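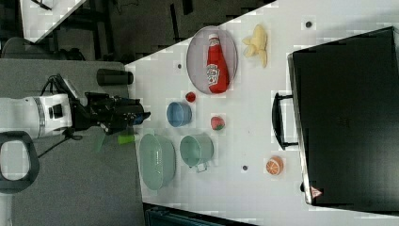

In a commodity market the spot price is the price for delivery now, and the futures price is the price agreed today for delivery on a later date. The difference between them is called the basis. Students often mix the two, so please write always which one you mean. A good is a commodity in our sense only when one unit can replace another without discussion. A white table, or a small green object lying by the edge of it, has a price too, but there is no futures contract for it, and the methods of this course do not apply. Silver, copper and wheat are graded, and therefore they can be traded without inspection.

Worked case. The firm Skemovel will need 60 tonnes of a metal in July. It buys futures at 2,000 per tonne. When the contract is closed, the spot price and the futures price are both 2,328. Skemovel pays 328 more per tonne in the spot market and gains 328 per tonne on the futures. The effective price stays 2,000, before fees.

If the two prices do not meet exactly, some basis risk remains. It is usually smaller than the price risk, but it can become large when the grade or the place of delivery is different from the one in the contract.

Contango: the futures price is above spot. Backwardation: the futures price is below spot. Storage cost and interest push the market to the first; a shortage of the good pushes it to the second.

For the seminar with Mariann Jakab, repeat the case for a seller, Prurkoso, with the same prices. Show the margin payments separately. Maximum 2 pages.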